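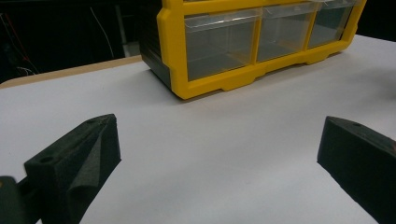
How to test whether a robot arm can put small parts away in drawers

Small parts storage is a chore that every workshop has and most homes have too. Screws, fuses, buttons, picture hooks. A person opens a drawer, drops the part in and closes the drawer without thinking about it. For a robot arm it is still a hard job, and a good one for finding out what your setup can and can't do.

This page explains how we run the drawer test at Clurnness. It takes an afternoon once the arm is working. You can do it with any two-finger gripper.

What you need

An arm with a two-finger gripper and a camera mounted near the fingers.
A small plastic drawer organizer with clear drawers.
A flat white surface. A sheet of white board over the bench is fine.
A handful of parts in different sizes. Start with large ones, such as M8 nuts.
Double-sided tape or a clamp.
A notebook or spreadsheet.

Step 1. Place the organizer

Put the organizer where the gripper can reach the front of the drawers with several inches to spare. Turn it a little off square to the arm. If you line it up perfectly every time, you will end up testing how well you line things up.

Leave it loose for the first few runs. Almost every light organizer slides when the arm pulls on it, and you should see that happen before you fix it down. A person holds the cabinet with the other hand. A single arm can't, so after those first runs tape or clamp the base.

Step 2. Check the fingers

The lip on this type of drawer is thin, and wide fingers have trouble getting hold of it. There are two ways to open a drawer with a gripper. You can pinch the lip, or you can hook one fingertip behind it and drag. Try both by hand control before you run anything on its own.

We started with the hard fingers that came with the Wilar gripper and they slipped off the lip. Rubber tape on the tips helped. Printed fingers with a rough surface were better again, but they wear, so check them each morning.

Step 3. Teach the opening

Break the motion into short moves:

Go to a point in front of the drawer.
Lower the fingertips to the lip.
Close or hook.
Pull straight back, slowly.
Stop well before the drawer comes out of the cabinet.
Let go and lift clear.

The pull has to follow the line of the drawer. If the arm pulls even slightly sideways the drawer will jam, and many arms will keep pulling. Set a force limit. Ours is low enough that you can stop the arm with one hand.

If you are training from demonstrations instead of writing the moves yourself, record the same task with the organizer in different positions. We used 70 demonstrations for opening one drawer. The first 43 were all done with the cabinet in nearly the same spot, and the arm trained on those was lost as soon as we moved it.

Step 4. Add the part

Place one nut on the white surface, away from the organizer. The arm should pick it up, carry it over the open drawer and release it. Clear the gripper before closing. Fingers that are still inside the drawer when it shuts are the most common cause of a broken lip.

Step 5. Close the drawer

Closing is the easy half. Use the flat side of a closed fingertip and push near the middle of the front. Do not push at a corner.

Step 6. Score it

Write down each stage separately: opened, part picked, part dropped in, closed. A single pass or fail for the whole run hides where the trouble is. Reset everything by hand between runs and note every time you had to step in.

Common problems

The camera can't find the drawer front. Clear plastic is the usual cause. It picks up reflections, and depth cameras often see straight through it. Turn off the overhead light on one side or put a strip of matte tape on the front.

The fingers block the view. Near the lip the camera may see mostly gripper. Save the last good position and move from that.

The arm opens the wrong drawer. Identical drawers in a row look the same up close. Pick the target from farther back – it is much easier with the whole row in view.

Can it do the chore yet?

With one drawer, one kind of part and a fixed cabinet, yes, most of the time. With mixed parts and a cabinet that gets moved, not without someone watching. Over 2 hours in July our arm needed help often enough that sorting by hand would have been quicker. The bench at Furtado had the same experience using a Tokard arm, with jammed drawers as the main complaint.

Page updated Thu 3 September. The score sheet now has a separate column for jams.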